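From: Fotini Sarantis
To: Fostwood Table list
Date: Nov 7, 2019
Subject: Re: [fostwood-table] Grapes – on the stem or off?

Floarea Voicu wrote:

> Hello all, I have the fruit for the potluck at Bolleck Hall and I'm
> thinking red grapes, because last time the melon went watery before
> people even got to the dessert end. My questions are: do I pull them
> off the stems or leave them on? And does anybody have a bowl that
> isn't deep? Mine is a mixing bowl and everything at the bottom gets
> squashed. Also, do I wash them the night before or that morning? My
> sister says never the night before but she says that about
> everything.
>
> Floarea

Floarea, I am so glad you asked this, because I have Opinions about grapes and my family is tired of hearing them!

On the stem. Please, on the stem. A loose grape has a little open spot where it came off, and that's where it starts to go soft and sticky. Leave them in bunches and they will sit out all through dinner and still be firm when the coffee comes around. They look so much better too. A pile of loose grapes always looks to me like somebody started making something and went to answer the phone.

What I do is cut the big bunches down into small ones with kitchen scissors. You want each piece to be a nice little handful, something a person can pick up and carry off to their seat without dragging half the bowl behind them. Snip the thick main stem and leave the thin side stems alone. The first time I did this I cut everything much too small and ended up with sad twigs with three grapes on each, so go bigger than you think. My kids called them "grape keys."

Now the bowl. You are completely right about the mixing bowl. Grapes are heavier than they look, and anything deep and narrow will crush the bottom layer. What you want is wide and shallow with sloping sides, so the bunches can lean against the edge and nothing is stacked more than two deep. White is my favorite for the red ones. The color just jumps out at you, and the darker purple ones look almost black against it, which I love.

I don't set the bowl straight on my good table while I'm filling it, either. I use my cutting mat from the sewing corner, the green kind with the grid on it. It wipes off in a second and bits of stem are easy to see on it. (A clean one, obviously, and not the side I use for glue!) A dish towel is fine too, but towels bunch up under the bowl and then you're chasing it around the table. 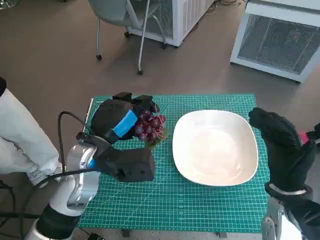
The order you put them in matters more than people think. Start with the bowl empty and dry, and lay your biggest bunch in first, a little off to one side, with the stem end pointing down and in. Then the next one goes against it, facing the other way, and you work around like that until the stems are all hidden in the middle. Save your prettiest bunch for last and let it hang over the rim a tiny bit. Hold each one from on top and lower it in, and don't drop it from a height or you'll hear that awful little patter of grapes rolling across the floor. If a few come off anyway, tuck them in the gaps, or eat them. I eat them.

About washing, your sister is right this time. Wash them that morning, in cold water, in a colander, and give them a good gentle swish. Then spread them out on towels and leave them alone until they are really dry. This is the step I used to skip and I was always sorry, because you get a puddle in the bottom of the bowl and the last person to take some gets wet sleeves. If you are short on time, pat them with a second towel, but be nice about it. That dusty white bloom on the skin is natural and I leave as much of it on as I can.

How much to buy: we had 13 signed up when I last looked at the sheet, and there are always a couple of extras who come with somebody. The year I brought grapes for 8 people I bought nearly double what we needed and every bit of it got eaten, so I have stopped trying to be sensible. The Vasilakis market on the corner usually has good red ones this time of year. Pick up the bag and look at the stems. Green and bendy is what you want. If they are brown and snap when you touch them, walk on by and get pears.

Transport! Please don't carry the bowl full in the car. I did that once with a hill and a stop sign involved. Put the dry bunches in a flat box with a lid, one layer, paper towel underneath, and bring the bowl separately wrapped in something soft. Fill it when you get there. It takes no time at all, and there's a counter just inside the kitchen door at Bolleck that stays clear until the hot dishes start arriving.

You are welcome to borrow my shallow bowl, by the way. It's the rounded square one and it's just the right size for this. I can leave it on the porch for you, or bring it along if you'd sooner meet me there. I also have two pairs of those little grape scissors from my aunt – very fancy, they came in a box marked Gedaveo and I have never seen the name anywhere else – and one pair could sit beside the bowl so people can snip their own. They're a bit stiff, but people get a kick out of them.

One more thing for the list in general: if we do the cheese board again in December, I'd love to put the grapes right next to it this time and not down by the cookies. Who is doing cheese? I can't find that email.

Write me back about the bowl, Floarea, and tell your sister I said hello!

Fotini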